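# Keeping a Two-Arm Packing Cell in Line

The packing cell at Hevton occupies one corner of a former mail room and handles small grocery goods: sachets, cartons, jars, bagged snacks. Two light arms share one table. They were supplied by Drinari as a bench kit, and the kit arrived with a manual that covers assembly well and upkeep hardly at all. The upkeep routine now in use was written on site over the first winter, mostly after things had gone wrong.

The first problem was drift. An arm of this size holds its position through a chain of small motors, and each motor has a zero point stored in memory. If a horn slips by one tooth, or a bracket screw backs out a quarter turn, the stored zero no longer matches the metal. The error at the shoulder is too small to see. At the fingertips it is enough to miss the neck of a jar.

For several weeks the shift crew corrected drift in software, adding offsets to each joint until the picks landed again. This worked until a motor was replaced. The offsets for the old motor were still in the file, and the arm drove its wrist into the table on the first move. The rule since then is that offsets are cleared before any mechanical work and are never used to cover a loose part.

## The morning check

The check starts at 6:30 and follows a fixed order. Power is off for the first half. The technician takes hold of each link in turn and moves it lightly from side to side, feeling for play. Base screws come first, then shoulder, elbow and wrist. Screws that turn under light torque are removed, cleaned, given a drop of medium threadlocker and refitted. Tightening them in place was tried and dropped, as the same screws were loose again within days.

Cables are next. Each one should hang in an open loop that neither pulls tight at full reach nor drops low enough to be caught by the other arm. Most failures in the cell have been cable failures, and most of those occurred within an inch of a connector. The outer jacket usually looks sound. The fault shows up as a motor that drops off the bus when the wrist rolls past a certain angle and comes back when it returns.

Finding such a fault takes patience. The log lists the joint that stopped answering, but motors on these arms are wired in a chain, so the broken lead is normally the one feeding the first silent motor. The technician flexes that lead by hand with the bus live and the drive torque disabled, and watches the error count. Over 157 dropouts were logged in the worst month, all of them traced to a single wrist lead that cost less than lunch. Wrist leads are now replaced on a schedule, every 448 hours of run time, whether or not they have given trouble.

## Fingers and force

Finger plates wear unevenly. The tips take most of the contact, and a rounded tip will ride up over a thin packet. Plates are swapped in pairs so that both close on the same centerline. After a swap, the gripper is closed on a strip of paper. If the strip can be drawn out from one side and stays held on the other, a plate is seated wrong.

Closing force is set by current limit. The value in use for film bags is 102 on the controller's own scale, a number with no unit and no meaning outside this cell. Jars need more. A stiff carton can take either value, though a carton that stands on its narrow end tends to fall when one finger arrives before the other.

## Proving the work

No repair is signed off on motion tests alone. The arms are run against a mixed set of goods laid out by hand, with no fixed spacing. The set changes, but it always includes something soft, something narrow, something flat and something with a screw cap. Both grippers are brought in to the goods at low speed and held there while the technician compares the reported joint angles with the stored ones. 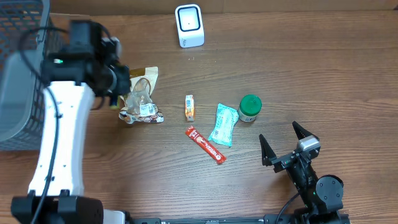 *Mixed goods on the test table, with the left gripper over a bagged snack and the right one open near a green-capped jar.*

The flat stick packets are the hardest part of the set. They leave almost no height for the fingers to close on, so any error in the table plane appears there first. If the left arm can lift a stick and the right cannot, the right base is checked for tilt before anything else is touched. A single folded shim under one mounting block has cured this twice.

A full proving run is 1212 moves, split between the arms. It takes most of a morning, and the crew has asked for a shorter one. The Adeck scheduling software could cut the run in half by skipping joints that were not serviced. That change is on hold. Two of the past year's faults appeared in joints next to the one repaired, where a cable had been disturbed during the work.

Spare parts are kept in labeled trays supplied by Sadeghi: motors on the top shelf, leads on the second, finger plates in pairs below. A motor taken off an arm goes into a separate tray with a tag giving the joint, the fault and the run hours. It is bench tested before it is used again or scrapped. The tagged tray is emptied in October, and the hours on the tags set the replacement schedule for the following year.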